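Purwood Repair Evenings: Frequently Asked Questions
Last updated 2020-11-17

What is this?
A place to bring broken household things and sit next to someone who may be able to mend them. We meet in the old Brikach showroom on the corner, which still has the sofa adverts up.

Does it cost anything?
No. There is a jar by the door, and it has a very expressive face drawn on it. Parts are extra, and we tell you the price before we order.

Do I need to book?
Yes, using the form. We have 18 places an evening. Turning up with a tumble dryer and a hopeful look worked once, in October, and will not work again.

Can I drop my item off and collect it later?
Sorry, no. You stay with it. We are a repair evening, and the last person who left a bread maker "for an hour" now has a very well-travelled bread maker.

What can I bring?
Lamps, toasters, radios, clothes, toys, clocks, small furniture and desktop computers. If you can carry it in by yourself without swearing, it probably qualifies. No microwaves, and nothing that runs on petrol.

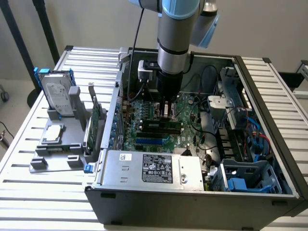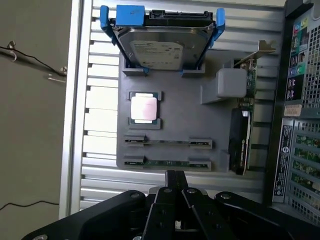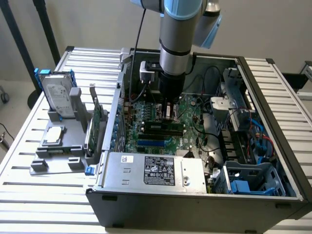
What should I do before bringing a computer?
Back up anything you would cry over. Bring the power lead, the password and, if you have it, the receipt. We lay a tower on its side and take the side panel off, so please clear the worst of the dust beforehand (outdoors, and upwind). Memory and hard drives are the usual jobs. Both are cheap enough second-hand - your photographs are not.

How long will it take?
Most repairs fit into a 60 minute slot. Zips take longer than anyone expects, and clocks keep their own time.

Where do you get parts?
Mostly from Michailidis, the electrical shop by the station, which opens late and sells single screws without sighing. For anything odd we use the Jutora catalogue. Delivery is slow, but the packaging is magnificent.

What if you make it worse?
It was broken when you came in, and you will have signed a form saying so. We do take care. Mains items are safety tested before they leave, and if one fails we put a red sticker on it and ask you not to plug it in.

Is there parking?
Around 16 spaces behind the building, shared with the gym. The 218 bus stops outside.

Is there tea?
Yes. The kettle is one of ours, so stand back a bit.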